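Sikel White Paper Cups, plain

Sleeve or case. Case is 300 cups, sleeves sold loose at the counter only. No print, no logo, rolled rim. Item 334 (small) and 328 (tall). Lids are seperate, item 456, fit the tall only.

Good for coffee carts, school offices, church halls, paint water. Also pens, see further down.

Ships next morning if you order before 2 pm. December orders go slower, plan for it. Mixed cases OK, call first and ask for Fadwa Ouazzani. She does the Direll stock too.

Not for the microwave. Not for oil. Store them dry, rim down, out of the sleeve only when you need them. Crushed sleeves: send a photo of the box, we replace, no need to mail anything back.
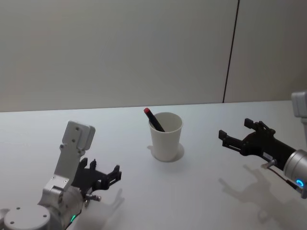
Desk use is half of what we sell these for now. Rutilio Beltrán at Amis orders a case for sign-in tables and whiteboard rooms, one cup per table, toss when inky. A marker stands in it at a lean with the cap up over the rim, so you can tell it's the red cap without fishing around. Load up with a whole fistful of pens and a paper cup will tip, get the Cheung weighted holder insted. Bulk price on request.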